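Magazine > Work > Machines

4 min read

The rulebook for the cleaning robots at Flilten fits on 2 sheets of paper. Biljana Softić wrote most of it in February, after the first weeks of trials in the company's Lirville lounge.

Her first draft had 39 rules. Staff skipped the long ones, so she cut the list to 20 and put stopping at the top. Anyone in the room may stop the robot, and the person who does so never has to explain why.

Other rules deal with reach. If someone is sitting in a chair, the robot leaves whatever is beside it for later. It may not move furniture to get at a bin – a person does that or the job is dropped.

Trash took the most arguing. Dennis Tanui, who runs the night shift, wanted bags handled by the edge only, with no pressing down on the contents. "You don't know what's in there," he says. "Needles, glass, a hot coffee." His version went in as rule 11.

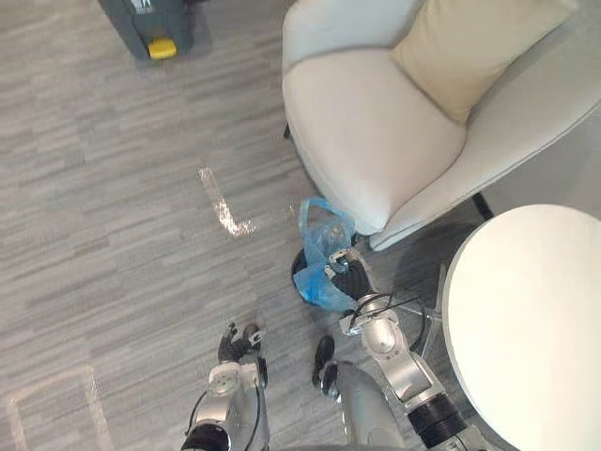
One hand on the edge of the bag, the other kept clear of the bin.

Softić reviews the list every 1000 hours of running time. The next review will take up wet floors, which the current rules leave to the shift lead.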